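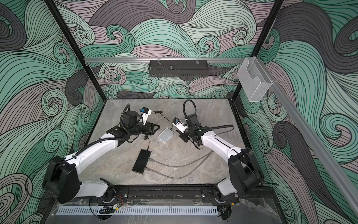

Does a busy wall pattern make it harder to concentrate? That was our question for the interior design unit, picked in July and then kind of left alone until it was nearly due. Wallpaper is back in offices and study rooms and most of the advice online is just somebody's opinion. We wanted numbers. Patterns sorted into plain, stripe, small repeat and "big swirl". Big swirl means wavy bands running into each other plus curls, like the three walls here in mint green, pale mauve and two grays, with thin black lines around every band. Thats the kind people either love or can't stand.

Group: Hongjun Xie, Zixuan Zeng
Site: Grovside study rooms, second floor

Method
40 students, each did the same proofreading task two times. Once in the plain room, once in a room with one of the patterned panels hung up in front of the desk. 6 minutes per round. Half started plain, half started patterned, so practice wouldn't mess it up. Panels were printed at the Ndlovu copy shop — matte paper, because the glossy test print had glare all over it. Score = errors found, out of 85 planted in the text.

After each round they filled in a short form. How tired are your eyes, how much did you look up, would you want this wall at home.

Results
Stripe was worst. People found fewer errors with stripes than with anything else, and said their eyes felt tired. High contrast stripes especially.
Small repeat, no real difference from plain.
Big swirl surprised us. Scores came out close to plain, but people reported looking up a lot more. So they felt distracted and the scores didn't show it. Hongjun thinks six minutes is too short to catch it. Zixuan thinks curves are just easier on the eye than straight edges. We didn't settle this.

Color might matter more than we planned for. Our stripe panel was black and white and the swirl was soft colors, so we can't realy split pattern from contrast. Should have printed both in the same colors.

Other problems
Room next door was loud during 2 of the sessions. Kept the data anyway.
Panels only covered the front wall. A full room would feel different, sides too.
Everyone was from our year.

Next time
Same palette for all panels, longer task, and one room papered on all sides if Cusau Hall lets us. Raw scores are in the Grisden folder, second tab.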